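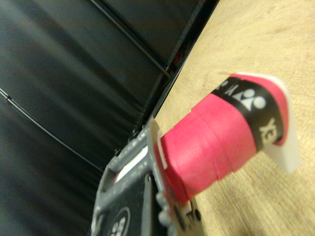 Another change of command at Orton, and another press release that could have been written with the names left blank. The new base commander is "honored," the outgoing one is "proud," and the band played. I read it twice looking for a fact.

There was one, near the bottom. The base now has 1327 people in uniform and plans to grow by 100 before February. Fine. Where do they sleep? The barracks on the Letaditz side were supposed to be fixed under the last commander, and under the one before that. The Sun ran the same photo of the same ribbon both times.

I did 2 tours there as a supply clerk, so maybe I'm sour. But I've seen 3 commanders come in promising to "put families first," and each of them spent the first months on parade routes and parking signs. Then the orders came and they were off to a bigger desk. Two years is barely long enough to learn which phone numbers work.

The housing contract went to Baltix, by the way. The release calls them a "trusted partner." Trusted by whom, it doesn't say.

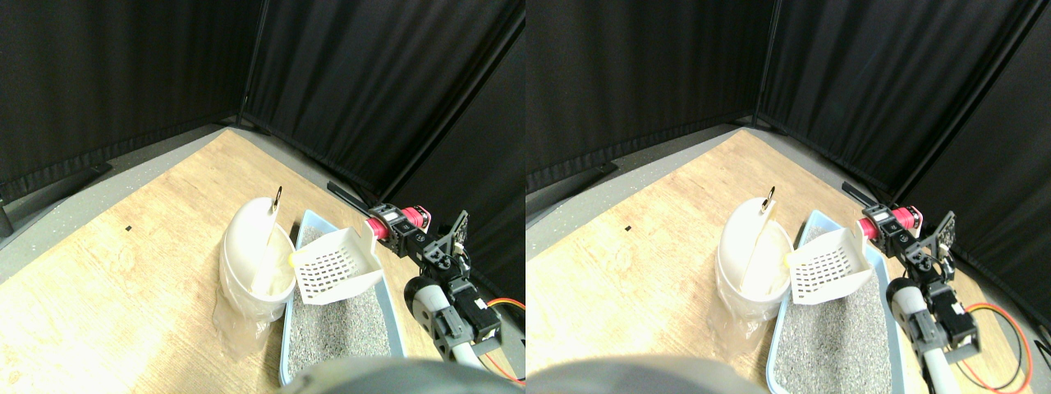 A reader wrote in after my last post to say that I'm being unfair, that a commander can't spend money the budget office won't release, and that the new one at least walked through the barracks before the ceremony. Okay. I'll give credit for the walk. I'd still like to see a work order with a date on it, and so far all I've got is the program from the ceremony.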